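Home » Get Involved » Call for Participants

Readers wanted for the Cordeiro Shared Reading Project

Posted Jun 30, 2025

Do you have a shelf of books you keep meaning to get to? Do you like talking about what you read, but find that most book clubs move too fast, or pick a winner before you have opened chapter one? We would love to hear from you!

The Cordeiro Shared Reading Project is looking for adults in Grotthorpe and Altmont to take part in a season of slow, friendly reading at home and in small groups. We want to learn how people choose books, when they put them down, and what brings them back. The first season ended in May and left us with 1,859 diary entries, and reading through them has been the best part of our year. People wrote about cookbooks they read in bed, a history of bridges that took one man all winter, picture books they still go back to as grown-ups. So we're doing it again, with a bigger group and a longer reading list.

What you'll do

You'll read whatever you like from our list of 323 titles, plus anything from your own shelves. There is no set pace. Each week you fill in a short reading diary, on paper or online, and tell us what you read, where you were sitting, and whether you felt like going on. A line or two is fine. Some of our first-season readers filled both sides of the page and taped in extra sheets, and that's fine too.

Once a month you'll join a group of 11 readers for a talk in someone's front room or at the Bedumine reading room on the square. We keep it to an evening, with tea, and you don't have to have finished anything. Big illustrated hardcovers are very welcome. They get passed from hand to hand and people who came to talk about a novel end up bent over a map.

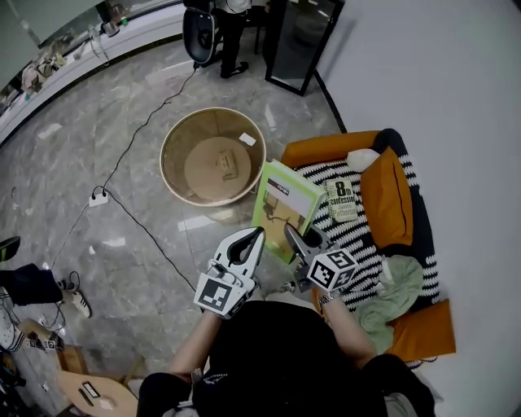
Who can take part

Anyone 18 or over who lives in Grotthorpe or Altmont, or who can get to one of them for the monthly evenings. You don't need to be a big reader. We are very keen to have people who read one book a year, people who used to read and stopped, and people who mostly listen to audiobooks in the car.

English doesn't have to be your first language. Last season we had diaries in Portuguese and Spanish, and Leonor Paiva, who runs the groups, reads both. If you'd like large print, an audio copy or a seat near the door, just say so when you write and we'll set it up.

Couples, housemates and grown-up brothers and sisters can apply together, but each person keeps their own diary. (Please don't peek. The best moments come when two people have read the same book and seem to have read two different ones!)

What you'll get

You may keep 3 books from the list at the end of the season, your choice. We cover bus fare to the monthly evenings, and every reader gets a printed booklet of diary extracts, with names left out unless you want yours in. There's no fee to join and no payment for taking part.

A few things we're curious about this time

Format is the big one. The first-season diaries were full of remarks about size and weight, which we hadn't asked about at all, so this time there's a question for it on the diary page.

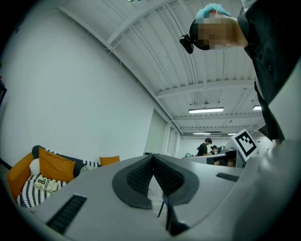 Reading spots are the other thing we want to hear more about, and Salvador Serrano has written a new set of diary prompts for them. He'd like to know about the light, the noise, who else is in the room, and what you do with your place when the phone rings. Tell him about the feel of things as well. A smooth curved surface and a mesh of tiny diamond shapes are very different under the fingers, and the same goes for a glossy jacket and a rough cloth cover, so he has added a space on the page for texture. Put down whatever word comes to you. "Scratchy" and "like a peach" both turned up last season and we knew just what was meant.

We're also hoping for more notes on books people gave up on. Please don't be shy about these. If you threw in the towel on page nine, we want to know what was on page nine.

How to apply

Write us a short note, a paragraph is plenty, and include:

Your name and the town you live in
The last book you enjoyed, or the last one you quit
Whether evenings in Grotthorpe or Altmont suit you better
Paper diary or online diary

Hand it in at the desk of the Bedumine reading room, or send it through the contact form on this site with "Shared Reading" in the subject line. Leonor answers every note herself, so give her a few days. If we have more readers than chairs, we'll mix the groups by age and reading habits and keep a waiting list for the next season.

Questions are welcome at any point, including the "is this really for me?" kind. Come by the reading room, ask for Leonor or Salvador, and have a look through last season's booklet while you're there.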